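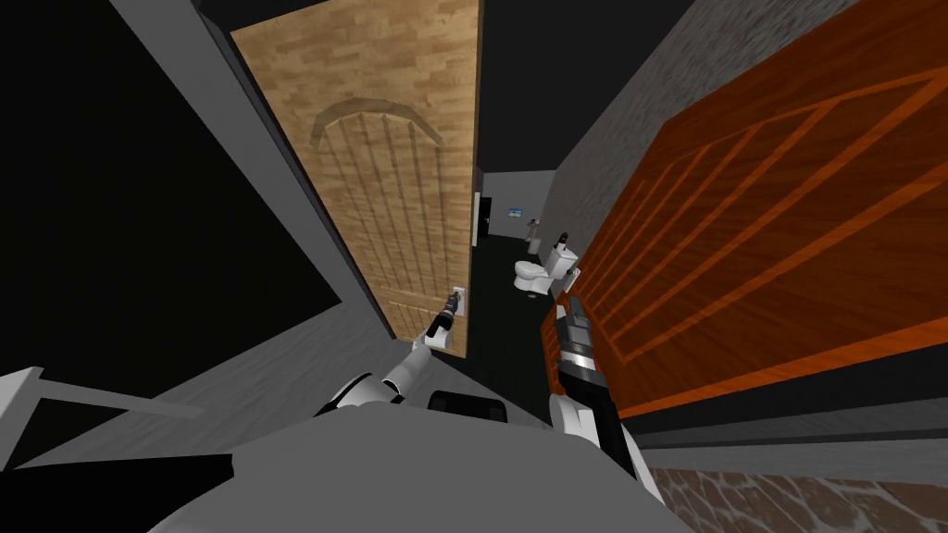

Wood comes from trees, and every tree keeps a diary of its life – in rings! Each year it grows a new layer under the bark, wide in a good rainy year and thin in a dry one. When a trunk is sawn into boards, those rings turn into the lines we call grain, like the ones running across the pale tan door. Next time you're home, go and look at yours.
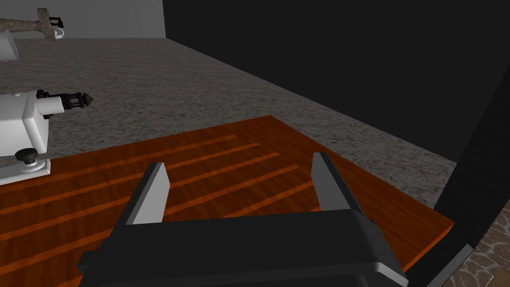
*A tabletop with a glossy reddish-orange finish.*

Some trees have lived more than 2000 years, and that is a very long diary indeed.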